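Pildale is a small resort town on the eastern shore of Lake Wumbei. It has 3000 permanent residents, a figure that more than doubles in summer, and its economy depends mostly on weekend visitors. The town is best known for its boardwalk, its ferry and the evening music season that begins in May.

Geography

The town occupies a narrow shelf of land between the lake and Lakska Ridge. The ridge trail starts behind the old rail depot and climbs 361 meters to a lookout with a stone shelter. Most walkers reach the top in under two hours. The north end of town is flat and has the public beach, the boat ramp and the larger parking lots. The south end is steeper, and several of its streets are connected by public stairs.

History

Pildale began as a landing for lumber barges. When the mills closed, the owners of the boarding houses started renting rooms to summer guests, and a rail spur brought day trippers until the line was abandoned. The depot stood unused for many years before the town converted it into a visitor center with a ticket counter, restrooms and meeting rooms upstairs.
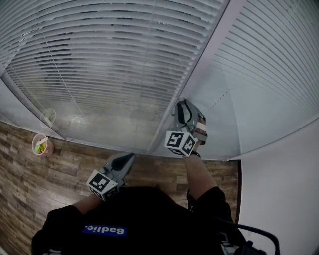 The boardwalk was built in stages along the former barge docks. It was damaged by ice twice and was later rebuilt on concrete piers. The present walkway is 500 meters long and ends at the ferry landing.

Accommodation

The largest hotel is the Claltix, which has 247 rooms and stands beside the ferry landing. Rooms facing the lake cost more and are often reserved months ahead. Smaller inns are found along Depot Street, and there is a campground north of the beach that closes in winter. Several inns require a two-night stay on summer weekends.
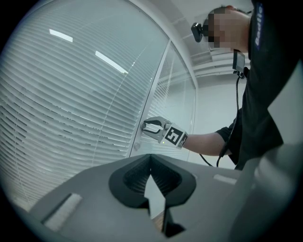
White horizontal blinds behind a glass partition and door.

Attractions and events

Outdoor concerts are held on Friday evenings at the band shell, and seating on the lawn is free. The Lakska Museum covers the lumber trade and has a collection of barge tools and ferry signs. Swimming is allowed at the public beach only. Fishing from the boardwalk is permitted at the south end, outside concert hours.

Transportation

The ferry crosses the lake several times a day in summer and twice a day in other seasons. It carries bicycles but no cars. A regional bus stops outside the visitor center. Parking near the boardwalk is limited, and drivers are directed to the north lots, which have a shuttle on concert nights.

Contact | Copyright and terms of use | Back to top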